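Viklund wire rack and drain stopper for a bathroom sink: review after a summer of use

I bought the Viklund sink set in June, after the plastic mat I had been using went yellow at the corners. The set is a bent wire rack and a copper-colored oval stopper. I ordered it from Rosdale together with a pack of small tan sponges, and it has been in daily use since then in a bathroom with two white sinks and a marble-patterned counter.

What it's for

The rack keeps things off the bottom of the basin. I use it for hand washables, makeup brushes, a razor, and the soap when it needs to drain. It is a loop of wire that arches up from the basin floor, so water runs under whatever you put on it. The stopper goes over the drain when you want to fill the sink.

Size and fit

Measure before you order. The Viklund comes in one size and it wants a flat-bottomed rectangular basin. In mine it sits around the drain with room to spare. My sister-in-law, Nadja Ammann, tried it in a round bowl sink and it rocked whenever she touched it, so she sent it back. Rosdale refunded her without any trouble, though she paid the postage.

The wire is stiff. I have leaned on it by accident while cleaning the faucet and it didn't bend. Four little rubber feet come in a separate bag and have to be pushed on by hand. Do this first, as bare wire will leave gray marks on a white basin. Two of mine came off in the first week. I put them back with a dot of silicone and they have stayed on.

The stopper

I am less happy with this part. The color is nice against a white sink but it shows water spots, and it has to be wiped if you care about that. The seal is fair. A full basin drops by a finger's width in 17 minutes, fine for washing a pair of tights and not good enough for an overnight soak. If you already have a stopper that works, keep using it.

Cleaning

Once a week, on Monday usually, I go over the rack with a damp sponge and a little dish soap. The underside of the arch is where the soap film collects. The small sponges are better for this than a full-size one because they get inside the loop. The leaflet says no bleach and no steel wool - I have followed that and there is no rust so far.

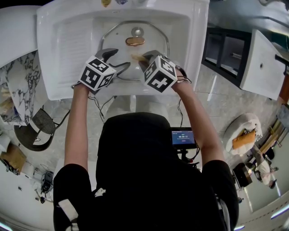

Compared with the others

Before this I had the Bandside mat, which is cheaper and softer but grows slime underneath if you leave it for more than a few days. I also looked at the Gredwood tray. It has higher sides and would hold more, but it covers the drain completely and you have to lift it out to clear hair. Ingeborg Stüber reviewed it on her own page and liked it better than I would.

Would I buy it again

The rack, yes. It is sturdy, quick to clean and easy to lift out with one hand. The stopper I could do without, and I wish they sold the two separately. Spare feet can be ordered from Rosdale, and I would add a bag to the first order to save paying shipping twice.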